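October
posted by irden_at_home

Ok so I am finally doing the thread about the entry wall and the boxes, a bunch of you asked and I kept saying "tomorrow." Get a snack, it's long.

Background for the new people: the apartment has no closet by the front door. None! For two years everything we carried in landed on one chair. Mail, keys, dog leash, batteries, the good scissors, the bad scissors. I moved the chair once and the pile just went to the floor where the chair used to be.

Step one was paint, because I wasn't going to set up a nice corner in front of that old yellow. I tried a can of Furkutow in the flat finish, in a color that looked like plain beige on the card. On the wall it's pinker than that. I was mad at it for a whole evening and then I woke up and liked it.

Two coats. The first one looked terrible, super patchy, and I almost went back to the store. If your first coat looks like that, go to bed. Do the second one in daylight.

Then boxes. I wanted wood, I wanted lids, and I wanted to not spend 90 dollars on one box, which is what the store downtown asked me for with a straight face. The lidded one I got from Choi (the little housewares place, not the grocery) for 20 and the open tray was in the clearance bin next to it.
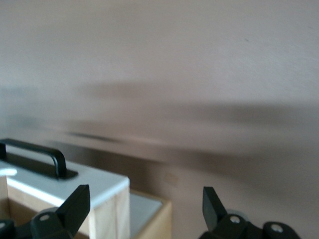 Picking a lid was the part I overthought the most. I had it down to a loose one you lift off by the edges or one with a handle, and I went back and forth on it for days like it was a house purchase. I'm so glad I went with the handle. It's that black bar on the white top, and I can grab it with one hand while the other one is holding a leash with a very excited dog on the end. The white does pick up shine from any light you give it, so if you're a matte-everything person, maybe look for something else. I like it next to the pale wood, and the wall behind is pinky beige enough that the white doesn't look like a hospital.

What goes in the lidded box: anything ugly. Chargers, the tape gun, batteries, dog bags, that one allen key I'm scared to throw out.

What goes in the low tray: stuff leaving the house within a day. Returns, library books, a letter that needs a stamp. If it's still there after the weekend it gets dealt with or it goes back where it came from. I've been pretty good about this (my sister would disagree).

Somebody asked if plywood is going to look cheap. I mean, it's plywood, you can see the seam at the corner of the box and I don't mind it one bit. I rubbed a little Groka wax on the edges of a spare scrap to see how it looked and it went kind of orange, so I'm leaving mine plain.

Things I'd do differently: measure first. I bought a shelf that was 82 centimeters because I read the tag as inches in my head?? No idea how. It's under the bed now. If you're local and want a shelf, message me.

Also I'd paint before buying anything, even though I did do it in that order this time, it was only by luck. I had another box in my cart the week before in a dark stain and it would've been all wrong with this color.

Next up is hooks. I want them low enough for the leash and high enough that coats don't drag, and those are turning out to be two separate rows. Taking opinions on black hooks or wood ones.

Comments

plumtoast: Black hooks! Match the handle!

gravelgarden: wood for me, black shows every bit of dust in my house

notyourlamp: is the shelf still available and is it white

irden_at_home: @notyourlamp yes and yes, come get it please

kettle_and_co: I did the one-day tray too and mine is now a permanent home for a single glove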